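Drucken | Per E-Mail senden

Projektbericht Studienprojekt Robotik: Greifplanung auf unruhigem Untergrund

16. März 2024, Projektgruppe Talitz

Stand jetzt, kurz vor Abgabe. Ziel war: Würfel finden, greifen, auf die Waage legen. Segmentierung lief im Februar auf einfarbigem Tisch ganz ok, auf gemusterten Tüchern dann nicht mehr. Sterndruck am schlimmsten, der Mond wurde dauernd als Objekt gemeldet. Also Tiefenbild dazugenommen, alles unter 3 mm Höhe fliegt raus. Falten im Stoff bleiben ein Problem, siehe unten.

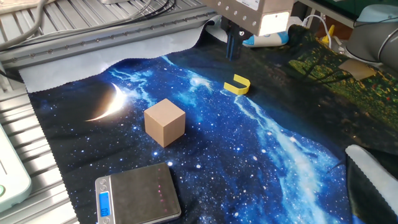 Planung läuft über Vostmont (unser Node, Name bleibt jetzt so). Pro Griff 30 Kandidaten, sortiert nach Abstand zur Kante, dann Kollisionscheck. Waage ist als fester Quader im Modell, wird aber nach jedem Umbau neu eingemesen. Hat uns einen halben Tag gekostet, weil zwei Koordinatensysteme vertauscht waren.

Auswertung: 588 Versuche geloggt, davon 44 Fehlgriffe. Meistens Falte statt Würfel. Gelbes U-Teil macht auch Ärger, Greifpunkt landet gern in der Öffnung. Evtl. konvexe Hülle weglassen, noch nicht getestet.

Offen: Timeout im Treiber, Doku vom Config-File, Plots neu machen (Achsen falsch beschriftet!!). Code liegt im Repo, Branch lanz-2.

Drucken | Per E-Mail senden

Weitere Berichte
- Drirton: Log-Viewer für Greifversuche
- Lanz: Kalibrierung Hand-Auge, Zwischenstand
- Bahnplanung mit zwei Armen, Teil 1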